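The Bed Is the Best Table in the House

By Ailbhe Moriarty

I have a chair problem. You know the chair. Mine is in the corner of the bedroom and it has been wearing the same two sweaters and a pair of jeans for most of the winter, so when my neighbor Randa Sfeir mentioned that her cousin folds laundry for a living, I asked for his number before she'd finished her coffee.

Her cousin is Nabil Awad, and he doesn't only fold laundry. He runs Drandik, a small wash-and-fold service with a pickup van and a waiting list, and he teaches a Saturday class on looking after your clothes at home. I'd pictured shelves and steam and a giant steel table. He told me to forget the table.

"Everybody asks me what surface to buy," he said. "I tell them, you already own it. You sleep on it. Make the bed first, pull the fitted sheet over all four corners, and there's your table."

He's very particular about the sheet being on its own. No comforter, no throw pillows, no cat if you can manage it (I can't). Wrinkles in the sheet don't bother him one bit, which surprised me, as I'd spent ten minutes before our first call trying to smooth mine.

"Why would you iron the table?" he said, and laughed for quite a while.

We talked about shirts for most of an hour. Nabil thinks T-shirts are harder than dress shirts, because a dress shirt has a collar and buttons that tell you where you are, and a T-shirt is just a soft bag with holes in it. It comes out of the basket in a ball and people panic and start flapping it.
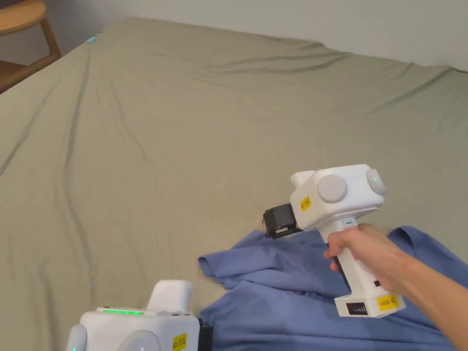

A crumpled blue garment on the bed.

"Don't flap!" he said. "Put it down. Look at it for a second. Find one edge you recognize and take hold of that."

The edge he wants you to find is the bottom hem. It's the longest straight line on the shirt, and it has stitching you can feel with your thumb even when you're watching TV. Once you've got a corner of the hem, you drag it slowly toward an empty part of the bed and let the rest of the shirt follow. The sheet has just enough grip to pull the folds out for you. I tried this while he was still on the phone and I'm sorry to report that I said "oh!" out loud.

Nabil learned to fold from Guilan Tan, who was his first boss and is now more or less retired, though she still comes in on Mondays. I wanted to talk to her too, so he handed over the phone.

"He was terrible," she said right away. "He folded like he was closing a suitcase."

Guilan used to keep a tally in a school notebook. Her best month was a March, 3,888 pieces, and she remembers it because a swim club had brought in its towels. Shirts alone came to 877. I asked whether she got sick of it and she seemed puzzled by the question. She likes the quiet, she said, and she likes the moment when the pile on the left gets smaller than the pile on the right.

Her rule for T-shirts is that you pinch, and you don't grab. A whole fistful of cotton gives you a whole fistful of creases, and then you have to spend time patting them out again.
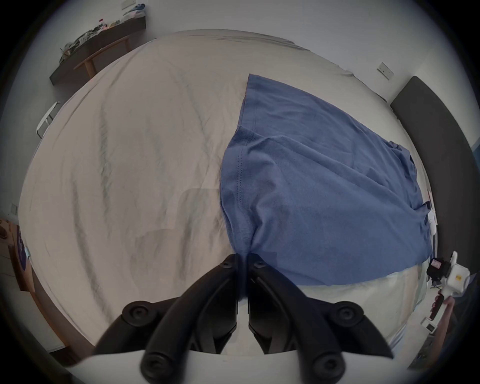 "Small pinch, near the corner," she said. "Then lift a little and lay it over. Your other hand can rest." She makes the sleeves go in first, then one side, then the other, and then she folds up from the hem twice. Nabil does three folds and stands them in the drawer on edge. They have been arguing about this for years and I got the strong feeling that I'd be hearing the rest of it if I didn't change the subject.

So I asked about folding boards. Nabil owns one, a gift, and it lives behind the dryer. Guilan had never used one and didn't plan to. "I have a bed," she said.

What about the shirts that never make it to the drawer, the worn-once-not-dirty ones? I was asking for the chair, obviously. Nabil was kind about it. He says to give them a hook, just one, and when the hook is full something has to go in the wash. Guilan thought even one hook was generous.

I did my own load that evening on the bed, with the sheet wrinkled and the cat watching from the pillow I was supposed to have moved. It took me around 30 minutes, and I went back and redid the first four shirts once I'd gotten the hang of the hem thing. The chair is down to one sweater. Nabil's next class is Saturday, March 7, 2026, and he says to bring five shirts you can't stand folding. I'm bringing the jeans as well.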